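**Gakard Craft Library, Brurcombe: notes on children's costume making**

1/ The library's sewing room reopens on November 25, 2025. Families may bring one plain garment per child for iron-on or appliqué work.

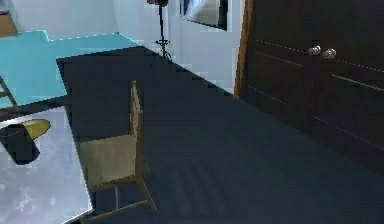
**GARMENTS**

2/ Cotton shirts and sweatshirts take a transfer best. Wash them beforehand without fabric softener. Nylon capes should be sewn, as the presses are set too hot for them.

3/ Ah-rin Jang has added 12 dragon and moth patterns to the lending drawer, in child sizes up to 7. Larger sizes were lent to the Gerkgate branch in July and have been requested back.

4/ Transfer paper is provided for one design per child. Drawings by the child are welcome and should be in dark ink. Please mirror any lettering before printing.
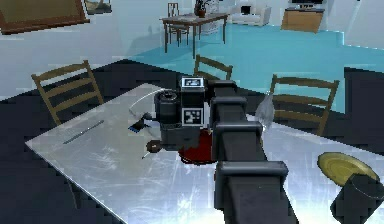

**BOOKING**

5/ Places are booked at the front desk or by telephone, extension 211. Mireille Bataineh will confirm each booking in writing.

6/ Children under seven must be accompanied by an adult. Irons are operated by staff only.

7/ Finished costumes may be entered in the winter display. Entry forms are kept beside the pattern drawer.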